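Le chat ne boit plus dans sa gamelle

2022-11-10
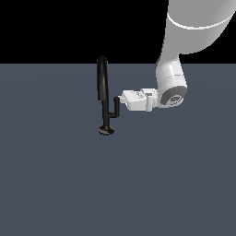
Aníbal Godinho m'a écrit que sa chatte avait fait pareil à douze ans, qu'elle boudait l'eau posée à côté des croquettes et que déplacer le bol dans le couloir avait suffi. J'ai donc essayé. Hedegaard a maintenant un bol dans l'entrée et un autre sous la fenêtre du bureau. Il boit surtout dans celui du bureau, le soir.

Je l'ai quand même emmené chez la vétérinaire. Il pèse 4,8 kg, comme l'an dernier. La prise de sang n'a rien montré du côté des reins. Elle conseille de passer à la pâtée matin et soir, avec 50 ml d'eau tiède mélangée dedans. Il mange tout, sauf celle au thon, qu'il recouvre avec le coin du tapis.

J'avais regardé les fontaines. La Clikden a un filtre à changer tous les mois et le moteur s'entend, d'après ceux qui l'ont. Je n'en achète pas pour l'instant.

Sa sœur Sindemano boit normalement et finit les bols des deux.

Prochain contrôle en décembre, en même temps que le vaccin. Il faudra que je retrouve le carnet bleu.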